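Re: Bulk print on white tees, ink cracking at the folds

purnari_print
Plastisol, three colors (black, olive, yellow) on white cotton. The large brush-style front cracks after 12 washes. Flash is 2 seconds per color, final cure on the dryer belt.

camau12
Undercured. Check the ink film with a probe, not the belt readout.

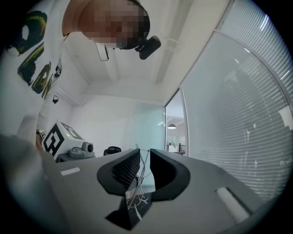
Valderrama disagrees: a heavy black deposit cracks at any cure if the mesh is too coarse, and strokes that wide should go through a finer screen.

purnari_print
Mesh is the same for all three. Only the black cracks — olive and yellow hold.

camau12
Black is your thickest layer, so it cures last. Slow the belt before you remake a screen. We ran 400 shirts that way in April.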